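Subject: Re: [driltbridge-knit] Folding heavy cable sweaters

Theda Lammers wrote:
> My cable sweaters always come out of the box with a hard line
> across the front. Do you fold in three or in half? The shelf
> is only 11 inches deep.

Hello Theda and all,

I fold in three. First both sleeves go to the back, flat and not crossed – crossed sleeves make a lump. Then the sides, then from the bottom up to the collar. I do it on the bed, because my table is too small for the wide ones. For storage I use the Trultent boxes, with up to four sweaters in each, and the heaviest always at the bottom.

Mustard cable, folded on the duvet:

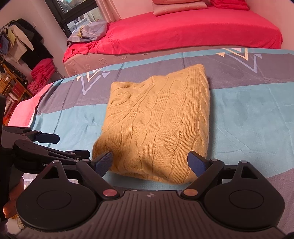
Rastogi wrote to me that rolling is better for cables, and that a towel inside the roll keeps the line away completely. I have not tried this with heavy wool. Has anyone on the list done it for a whole summer?

Greetings from the September rain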